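Version 2 of the Prekolex sink set. Please read the part about the wrong labels before you train anything on it.

# Prekolex: plate to sink

This set contains 1784 simulated episodes of one task: take a plate from the counter and put it in the kitchen sink. They were recorded in the Morko simulator with the Umix arm model. Each episode has the camera stream, the joint positions, the gripper command and one success flag.

## What went wrong in version 1

The success flag was not correct in 229 episodes. The check looked only at the horizontal position of the plate. When the centre of the plate was inside the outline of the sink for 15 steps, the episode was closed and marked as a success. The height was not used, and the state of the gripper was also not used.

We found three kinds of wrong success:

- the plate was still held by the gripper, above the sink
- the plate was leaning on the front wall of the basin, with one side up
- the plate was on the upper step and had not reached the bottom

The first kind is the most serious for us. A policy trained on version 1 learned to stop above the sink and wait, and sometimes it opened the gripper from too high. In simulation this costs nothing. Lâm, who runs the real arm in our lab, tried the same policy with a ceramic plate and the plate broke. After this we keep the lid of the test cell closed during every release, and we ask other users to do a similar thing.

## What changed

- `success` is now computed again from the stored states for all episodes.
- `success_v1` keeps the old value, so that earlier results can be repeated.
- `release_height` is new. It is the distance between the lowest point of the plate and the surface under it when the gripper opens.
- `fail_kind` is `held`, `leaning`, `step` or empty.

No episode was removed. If you want only clean examples, filter on `success` and not on `success_v1`.

## Known limits

The sink material has low friction in all episodes, and a plate can slide more than it should. Water is not simulated. The tap has collision geometry, but contacts with it are not logged before October, so please do not use the early part for collision studies.

Questions and new errors: write to Hường Khổng and include the episode number.

## Resting position

The new check needs three conditions together: gripper open, plate not moving, and plate at the height of the surface where it should rest. The last one needed most care, as this sink has a raised ledge at the back and a deeper basin in front of it. One height limit for the whole sink would accept both levels. We count only a plate that lies flat on the basin floor, as the one with the yellow edge and the pale green centre does.

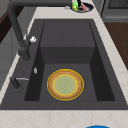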